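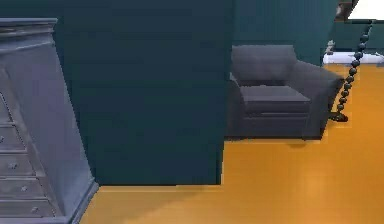 Scene check before recording, Lalton room set

Filled in by Bohumila Vrabec, March. My comments go after each item, sorry in advance for the rambling!

1. Furniture sits on the floor, no floating or sinking. OK. The armchair has a proper shadow under it (I love that chair, by the way).

2. Drawers open and close without jitter. OK after 2 tries. The blue-gray chest flares out toward the base, so I made the collision shape follow it - please don't swap it back to a plain box.

3. Hanging items settle before the start signal. NOT OK. The bead strand by the armchair was still swinging at step 181, and I want it still by then. Sent to Galbraith.

4. Start pose has a clear path. OK, but go wide at the corner of the teal wall! The chair is partly hidden behind it from the chest side, and I clipped it twice while driving.

5. Lighting. Fine for me. The orange floor is pretty shiny, so keep the glare variation on for the training set.

6. Saved episodes replay the same way. OK, all 3,526 went through on Hedport overnight.

Hold new recordings until item 3 is fixed.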